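**Household and Shop-Floor Chores: Frequently Asked Questions**
Juleck Program, Lestitz Site. Last revised Wed 22 June.

**Can a machine do my chores yet?**

In part. Machines already vacuum floors and move boxes along fixed routes. Work that calls for handling many different objects, such as tidying a desk or putting away cables, is still done far better by people.

**Why are cables considered hard?**

A cup keeps its shape when it is lifted. A cable bends, slides and catches on whatever lies near it, and its position after each touch is difficult to predict. 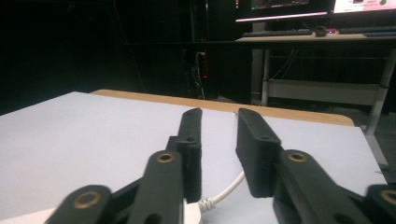 For this reason the Juleck program treats cable handling as a subject of its own. Each task is carried out 1000 times by staff using hand-held grippers before any attempt is made to teach it to a machine.

**Which tasks are being studied at present?**

Six tasks are open. They include coiling a cord, picking up a connector, moving a power strip across a table and pressing a button on it. Folding cloth will be added in September.

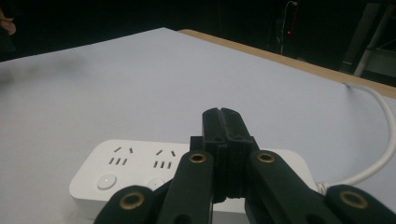 Tasks are reviewed by Dennis Rugemalira, who heads the work at Lestitz. A task is closed when its records have been checked and passed to the Messina office.

**Will the results be used in shops as well as homes?**

Yes. Bondex, our workshop partner, has asked for help with bench clearing at the end of a shift. The same motions apply, although shop tools are heavier and more varied.

**When may I purchase a machine of this kind?**

The program does not sell machines and is unable to give a date.

**May members of the public visit?**

Visits are by appointment. Requests should be made in writing to the Lestitz office and should state the number of persons attending.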